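Wanted: people who are not sure the supper club is a good idea
Ilwood Neighbors' Table
Call for participants, posted 21st March

Most calls like this one start by telling you how wonderful the thing is going to be. I have read a lot of them and signed up for more than I should have, so I will try to do it differently.

The Ilwood Neighbors' Table is going to run a trial of shared weeknight suppers, starting in April. The claim, which you will have heard on the radio and from at least one relative, is that people who eat together regularly are happier, healthier, less lonely and better at getting along. I would like that to be true. I have also sat through enough church-basement lasagna to have my doubts. Plenty of the people who come to a shared meal were doing fine before they came, and the ones who weren't tend to stop coming after the second week and don't get asked why.

So we want to ask why. The trial is small and it won't prove anything to anybody outside Ilwood. It might tell us whether to go on spending money and evenings on this.

Who we are looking for

Adults who live in Ilwood or on the Orken side of the creek and can get here without a long drive. You do not need to cook or be good at talking to strangers, and you don't have to believe in any of this. If you already belong to two other dinner groups, please leave the place for someone who doesn't. I mean that kindly, but those groups are where our last set of glowing reports came from.

We would especially like to hear from:

People who work odd shifts and mostly eat standing up
People who moved here in the last year or so
People who have quit a club, a potluck or a book group and were relieved to be out of it
People who live with family and still eat alone

Couples and roommates can both apply, but you will be seated at different tables. Some couples have told us this is a dealbreaker. Fine.

What you would be doing

You come to supper one evening a week for 9 weeks. You sit with the same small group the whole time. The food is plain and there is always something without meat. After each supper you fill in one page, on paper, before you put your coat on. It asks what you ate, who you talked to, whether you would have been happier at home, and whether you slept badly the night before, since that seems to explain more about people's moods than the menu does.

Then there are 3 weeks with no suppers at all. You keep filling in the page at home and mail it back in the envelopes we give you. Please don't skip this part. Every project I have seen of this kind stops asking the minute the last pie is eaten, and then reports that everybody felt great.

At the end there is one conversation with me, by phone or in person, of whatever length you like. I will not be trying to get a nice quote out of you.

What you get

Supper. A flat payment of $40 at the end of the trial, paid whether or not you liked it, and paid in part if you drop out and tell us the reason. Bus fare if you ask for it. We are not offering a certificate, a tote bag or a "community," a word I have asked the others to keep off the poster.

You should know where the money comes from. We have $2000 from the Hailu Fund, which is a local family fund and has been decent to us. They like shared meals. They have said in writing that they will not see the pages before I have finished with them, and I have the letter if you want to read it. A second offer came from Zusov, the meal kit people, and we turned it down. They wanted their boxes on the tables and a say in the wording of the questions. I may be old-fashioned but I did not see how that could end well.

What we will not do

We won't put your name on anything. We won't film the suppers. We won't run icebreakers. At the planning meeting somebody brought up the game where you say two true things and a lie, and it was voted down, which gave me some hope for the whole business.

We also won't tell you that a quiet table is a failed table. I am not convinced that talk is what does people good at these things, if anything does. It may be the walk over. It may be getting out of the house with your shoes on by six. If that's all it is, there are cheaper ways to arrange it, and I'd rather find that out now than after we have signed a lease.
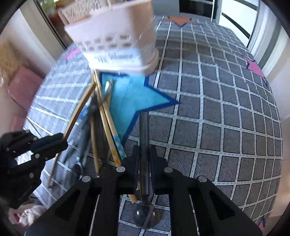
Seating is the other thing people ask about. Groups are drawn from a hat and they stay drawn. If there is a real problem with someone at your table, tell me and I'll move one of you. If the person is merely dull, I would ask you to stick it out and write "dull" on your page. That is useful to us. We had a practice run in the winter where every single page said "lovely group," and I have lived here too long to believe it.

Allergies have to be on the form. Preferences do not. The kitchen can manage nuts, shellfish, milk and wheat. If yours is something else, call first and I'll tell you plainly whether we can handle it.

How to apply

Write a short letter or leave a message at the library front desk, marked for Sheila Cheetham. Say which evenings you cannot do, what you usually have for supper on a weeknight, and one reason you think this might be a waste of your time. I read that last answer first. A letter that says it sounds delightful will go in the pile with the others, but it won't go on top.

There are 4 tables. If more people apply than we can seat, I will draw names, and those left over will be asked to fill in the page at home for the same stretch of weeks for half the payment. You'd be doing us a bigger favor than the ones who get the food, because without you we have nothing to compare them to. Please think about saying yes to that before you apply.

You can leave at any point. You can also come and look at the room before you decide. Ask at the desk and they will find someone with a key, though it may take a day or two.

Questions go to the same place. I answer messages in the evening, after supper.

Sheila Cheetham
for the Ilwood Neighbors' Table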